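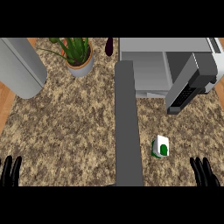
¿Puede ya una máquina recoger la cocina? Trucos para ir preparando la encimera (y para aprovecharlos tú mientras tanto)

Llevo meses leyendo todo lo que cae en mis manos sobre robots domésticos, y cada vez que comento algo en este rincón me llegan los mismos mensajes: que si ya friegan, que si ya doblan, que si me compro uno o me espero. Pues mira, yo te cuento cómo lo veo desde mi cocina, que es pequeña y siempre está llena de trastos, y de paso te dejo los trucos de orden que me han funcionado. Porque lo curioso es que casi todo lo que le facilita la vida a una máquina te la facilita también a ti.

Lo que ya hacen bien

Aspirar, eso sin discusión. El mío es un Leltard de los sencillos y con el suelo despejado va de maravilla (con los cordones de las zapatillas, fatal, los busca como si fueran espaguetis). Remover una salsa a fuego lento también está resuelto: mi cuñada tiene una Doucette con pala y le salen unas bechameles que dan envidia. Todo eso tiene en común que el aparato hace un solo movimiento en un sitio que conoce.

Lo que todavía se les atraganta

Guardar las cosas de la encimera. Parece lo más tonto del mundo, ¿verdad? Coger un envase pequeño, meterlo en el microondas o en su armario, cerrar la puerta. Yo lo hago medio dormida a las siete de la mañana. Pero ponte a pensarlo: hay que distinguir el envase de la piedra moteada que tiene debajo, agarrarlo sin aplastarlo, no llevarse por delante la maceta y calcular dónde acaba una puerta que se ha quedado entreabierta. En las pruebas por ordenador se practica muchísimo con cocinas así, de mentira, y tiene su lógica, que ahí un cartón chafado no hay que limpiarlo. Luego llega la cocina de verdad, con su luz rara de las tardes y su gota de aceite, y la cosa cambia.

El Jorkero, que es el brazo que más me han enseñado en vídeos, me lo dejaron ver funcionando en una tienda en junio. Tardó 6 minutos en colocar dos botes en una balda. Dos botes. Bien colocados, eso sí, y a mí me pareció una preciosidad verlo. ¿El precio? 3873 euros, instalación aparte. Con eso me cambio la encimera y me sobra para los tiradores.

Trucos para una encimera fácil de recoger

1. Deja un pasillo libre delante. Un palmo desde el borde hacia dentro, sin nada. Ahí apoyas la bolsa de la compra, ahí cortas el pan, y ahí trabajaría un brazo mecánico si algún día te decides.

2. Puertas cerradas siempre. La del microondas sobre todo, que si se abre hacia abajo es un golpe en la muñeca asegurado. Yo la dejaba abierta para que se ventilara y ahora lo que hago es pasar un paño seco y cerrar.

3. Ojo con las plantas. El áloe en la cocina es muy práctico para las quemaduras leves (primero agua fresca, mucho rato, y luego ya el gel), pero tiene las hojas largas y con pinchitos, y ocupa bastante más de lo que ocupa la maceta. Ponlo en una esquina con luz y gíralo hasta que ninguna hoja invada la zona de trabajo.

4. Las verduras, juntas. Una berenjena por aquí y una zanahoria por allá acaban rodando detrás de algo y aparecen cuando ya no hay quien las mire. Un cuenco bajo y listo. La zanahoria, mejor a la nevera.

5. Lo alto, al fondo y de pie. Los botes cilíndricos tumbados son un peligro – ruedan, empujan lo de al lado y te enteras por el ruido. Si el tuyo tiene la base redondeada, mételo en un soporte o dentro de una jarra ancha.

6. Granito moteado, doble repaso. Es sufrido y disimula las migas estupendamente, tanto que te crees que está limpio. Pasa la mano plana antes que la bayeta y lo notas enseguida. Agua templada y una gota de jabón neutro, nada de vinagre ni limón.

Mi rutina de noche

Pongo el temporizador a 25 minutos y recojo lo que dé tiempo. Primero lo que va a la nevera, después los envases pequeños, y al final paso el paño desde el fondo hacia mí. Casi siempre me sobra un ratito para regar o para sentarme, que también cuenta.

Entonces, ¿me compro uno?

Yo, de momento, no. La marca Grandholm tiene anunciado un modelo con dos manos para cocina y le tengo unas ganas tremendas, porque con una sola mano intenta tú abrir un armario mientras sujetas la leche. Pero hasta que no lo vea recoger una encimera desconocida, con sus cacharros puestos de cualquier manera, sigo con la bayeta. Si alguna ya tiene uno en casa, que me escriba y me cuente qué tal se apaña con las puertas – ¡y si le ha tirado alguna maceta!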